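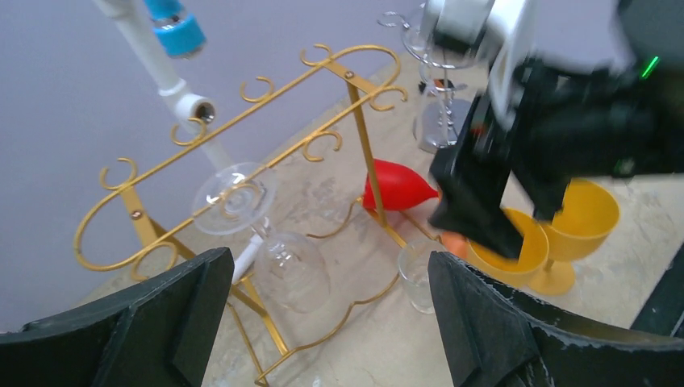

Kitchenware Assembler and Packer, Casual
Hunik Homewares, Cletport

Hunik sells glass racks, mug trees and stemware to cafes, function rooms and home kitchens. We are looking for two people to join the packing room at our Broltness Road warehouse from early June.

The work is done at a bench. You will screw together wire racks with hooks, check that they stand level, hang a glass on each to test the fit, then take them apart again for boxing. The rest of the shift is wrapping wine glasses and labelling cartons. A steady packer gets through 47 cartons a shift, and we don't expect that in your first fortnight.

What you will do
Fit crosspieces, legs and bases using a hand screwdriver
Check the metal finish for scratches and put marked pieces on the seconds shelf
Inspect stemware for chips at the rim and base
Wrap, box and label orders for the afternoon truck
Keep the bench and floor clear of broken glass

What you will need
Good eyesight for close work, with glasses or contacts if you wear them
Closed-toe shoes with a firm sole
The right to work in Australia
Experience is useful but not required. Training is paid.

Hours are 7 am to 3 pm, with a half-hour lunch break. Casual rates apply. Staff can buy seconds at cost. There is parking off Hayes Street, and the bus stops at the corner.

To apply, send a resume and a short note with your available days to the Hunik warehouse office, or drop them in at the front counter before 2 pm.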